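I took the early train out to Civham in June to walk the old Leltis branch and see the bridge at the far end of it. I'd been meaning to go for years. The line closed to passengers a long time ago and the track is gone, but the bed is still there for most of the way, and the county mows it now and then.

The walk starts behind the Civham depot, which is a tire shop these days. You go past the loading dock, through a gap in the fence, and you're on the right of way. The first mile is cinders and weeds. After that it gets better, with a cut through gray rock where the drill marks still show on both sides.

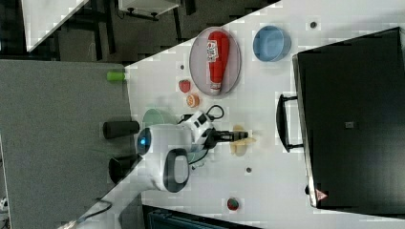
## The bridge at Pereyra Creek

The bridge is a deck truss on stone piers, 785 feet from end to end. At the middle pier the deck sits 68 feet above the water. Those figures are from the sign at the south end, and I have seen slightly different ones in an old county booklet, so take your pick.

The piers are older than the steel. The first bridge had wooden spans, and when engines got too heavy for them the railroad kept the stonework and set new trusses on top. You can tell from the bank, where the bearing seats were recut and there's a band of newer block near the top of each pier. The second pier from the south has an iron strap bolted around it. The sign doesn't mention that, and I haven't found a date for it.

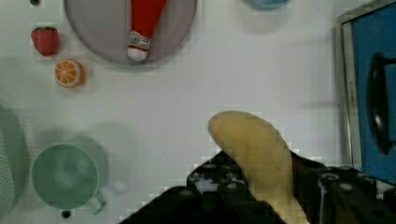 I went down the fishermen's path on the east side to get a look from underneath. It's steep, and I wouldn't try it after rain. From the bottom you can see the rivet heads on the lower chord and a builder's plate, too rusted to read. Swallows nest under the deck and they did not like me being there.

The floor was redone when the trail opened. It has planks running crosswise and a chain-link rail on both sides. The railroad ties were taken out, which is a shame, but walking on open ties over a creek isn't for everyone.

## What the line carried

Mostly stone and feed. The Drirkurix quarry had its own siding just north of the bridge, and in good years it shipped up to 2,000 carloads. The siding is easy to miss. Look for a low concrete wall on the left with a birch growing out of it. There were two passenger trains a day each way, later one, and then a single coach on the back of the freight.
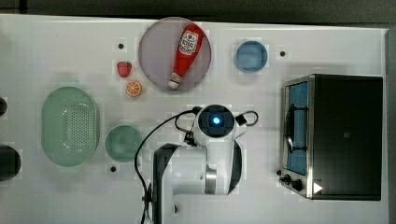

Past the siding the grade levels out and runs straight for a good while. There's a stone culvert with a proper arch, and a whistle post lying in the ditch. A milepost still stands about 200 yards short of the Leltis yard, with most of its paint gone.

The yard is a field. The turntable pit was filled in, but the ring wall shows through the grass if the light is low. I ate my sandwich on it and was back at the bridge by 3 p.m.
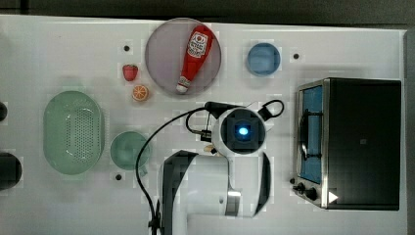 Going back I kept to the west side of the deck, where there's a better view of the piers with the sun on them. A few people were fishing off the bank by then. Bring water, as there's none on the trail, and wear long pants for the stretch near the quarry. I picked two ticks off my socks on the train home.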